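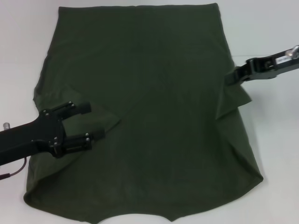
# Vula Flat Fold: garment set, notes and labels

Search this repository Go to file Clear

## Summary

Vula Flat Fold is a set of short folding sequences with T-shirts and plain cloths, laid out on a white tabletop and folded by a fixed method. The repository holds the garment list, the fold definitions, the state labels and the measuring sheet. It covers one household task, folding flat textiles into a stack that fits a drawer or shelf, and nothing upstream of it. Washing, drying and ironing are out of scope.

The set is maintained under the Mundetti project. Version 3 replaces the earlier release completely. Labels from the two releases should not be mixed, as the meaning of `half` changed (see State labels).

Last revised: Jul 14, 2023

## Contents

```
garments/ one sheet per item: type, size, fabric, color
folds/ fold definitions, plain text
sequences/ still images in order, one folder per sequence
labels/ state labels, one CSV per sequence
measure/ finished size and edge offset
CHANGES.md
```

There are 65 sequences. Each has a CSV of the same name in `labels/`. Thirty of them also have an entry in `measure/`; the others were folded before the measuring sheet was fixed and have not been measured again.

## Garments

Three classes are used:

- `tee`: short-sleeved T-shirt, crew or V neck, adult sizes
- `cloth`: rectangular cloth, hemmed on all sides
- `tea`: tea towel, woven, with or without a hanging loop

Colors are recorded by eye with a short list of words: white, gray, black, navy, olive, rust, mixed. Olive covers everything from khaki green to a dark olive that reads nearly black in the creases. No attempt was made to match a color chart.

Dark matte fabric deserves a separate note. On a dark item, shallow creases show up mainly as soft shading, and a long fold line can be hard to tell from a wrinkle. Label such lines as `crease` unless the cloth is doubled there. On white items the opposite problem occurs – the cloth edge is hard to separate from the table.

If an item could be either a shirt or a cloth from what is visible, the class is taken from the garment sheet. If the sheet is missing, the class is `unknown`. Do not guess from the outline. A shirt with its sleeves tucked under has much the same outline as a cloth, and a rumpled hem can pass for a neckline.

## Surface

The table is plain white with no printed grid or tape marks. An item should be laid so that its top edge runs parallel to the far side of the table. The bottom edge is allowed to be irregular at the start. A dipped or scalloped lower edge is common with jersey, which relaxes unevenly once it is put down, and it is squared up during the first fold.

Large adult shirts take up most of the surface. For these, white margins may be narrow or missing on one or more sides. That is acceptable as long as the edge being folded can be seen.

## Fold definitions

### F1, side folds (tee)

1. Lay the shirt front down with the hem toward the near side.
2. Smooth from the center out to both sides. Diagonal creases across the middle should be worked out before going further.
3. Pinch the right edge at sleeve height and again near the hem.
4. Lift and carry the edge to the center line. Lay it down from the top to the hem.
5. Turn the sleeve back over the folded panel so that it does not pass the outer edge.
6. Repeat on the left.

### F2, thirds (tee)

Follows F1. Bring the hem up by one third, then fold again to the collar. The finished packet is turned over so the front faces up.

### F3, quarters (cloth, tea)

Fold right edge to left edge, then near edge to far edge. For a tea towel with a loop, the loop stays inside.

### F4, drawer roll (tee, cloth)

Fold once lengthwise and roll from the hem. Used in few sequences, kept for completeness. F4 has no measuring rule.

## State labels

Every still carries one garment state and any number of marks.

Garment states:

- `flat`: spread out in one layer, apart from the natural front and back of a shirt
- `lifted`: some part of the cloth is raised off the table, including a small pinched ridge at an edge
- `half`: one side fold or one halving is laid down
- `packed`: all folds are laid down
- `lost`: the item is bunched and no fold can be assigned

Marks:

- `crease`: a line in the cloth with no doubling
- `hem_uneven`: the lower edge departs visibly from a straight line
- `shadow`: raised cloth throws a shadow onto the rest of the item
- `covered`: part of the outline is hidden by whatever is handling it

In version 2, `half` was used for any still in which a fold had been started. It now requires the folded part to be down. A side edge held up in a standing ridge is `lifted`, even if most of the item is still flat.

The opening still of this file would be entered as:

```
state,marks,color
lifted,crease;hem_uneven;shadow;covered,olive
```

The class column is left out of that extract and is filled from the garment sheet in the normal way.

## Measuring

Finished packets are measured once, on the table, with no pressing down. Two values are written:

- `width_mm`: widest point, left to right
- `offset_mm`: largest distance between any two layers that should line up along the near edge

Offsets up to 30 mm are accepted for shirts. Above that, the sequence is kept but gets `loose` in the sheet. The limit was set with the Dekker drawer insert in mind, where a packet with a larger offset catches on the divider when the drawer is closed. Cloths and tea towels use the same limit, although they rarely come close to it.

Stack height is not measured. Jersey compresses too much for the number to mean anything.

## Known problems

- Shadows beside a raised edge were labeled `crease` in several early files. Most have been corrected. Dark garments are the likely place to find the rest.
- The Nesik cloths were bought in one pack and differ in size by more than the hem tolerance. Each has its own garment sheet for that reason. Do not copy one sheet to the next.
- V necks are underrepresented.
- Smoothing is labeled `flat` throughout, including stills where cloth is being dragged slightly across the table. A separate label was tried in May and dropped, as two people working on the same file seldom agreed on it.
- F1 step 5 is skipped for sleeveless items. None are in the current set, but the wording in `folds/` still allows for them.

## Adding a sequence

Copy `garments/TEMPLATE.txt`, fill in every line and give the new item the next free number. Keep stills in order and do not renumber them after labels have been written. One fold definition per sequence, with the exception of F1 followed by F2 – those belong together in one folder.

Check that the first still shows the item before any fold is laid down. `flat` and `lifted` are both accepted as a first state. If the sequence starts at `half`, put it in `sequences/partial/` and leave the measuring sheet blank.

Files over 50 MB are refused by the upload check. Split the folder and add `_a` and `_b` to the names.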